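4.3 Comparing two grippers in the Nevum simulator

Use this procedure to run the same pick task with the Gasen and Briler gripper models. The arm, table and controller settings stay the same for both runs.

1. Open the bench project and load the room file. Wait for the status line to read Ready.
2. In the Tool menu, select the first gripper. The tool offset loads with it.
3. Set the random seed to 214. Use this seed for both grippers.
4. Press Home, then Hover. The arm stops with the fingers pointing down over the table.

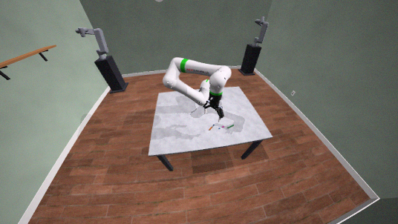
Figure 4-5. Arm over the table, markers and small pieces below the gripper.

Note: The small pieces are easy to lose in the wide view. Zoom in before you set a grasp point.

5. Set finger speed to 2 and leave the force limit at its default.
6. Click the object you want in the object list and press Set Grasp.
7. Step the arm down with the Z- key. Check the finger clearance from at least one other view.

CAUTION: Do not turn off contact checking to get past a stop. The fingers can pass into the tabletop and the run will have to be thrown out. 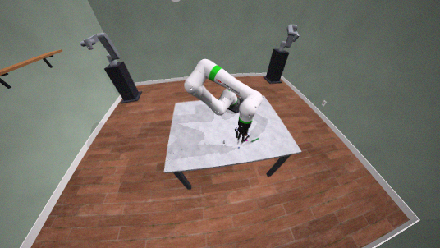
Figure 4-6. Fingers near the tabletop, with small objects close by.

8. Press Run. Each run lasts roughly 684 simulation steps.
9. Save the log under the gripper name, then return to step 2 and load the other gripper.

Note: If the second run starts from a different arm pose, the Home position was not saved. Press Home again and reload the seed.

Logs from before the November release use the old column order. Aminu Chukwu's convert script in the tools folder will fix them. Send controller faults to Sverre Bakke with the log attached.

For reading the results table, see 4.4.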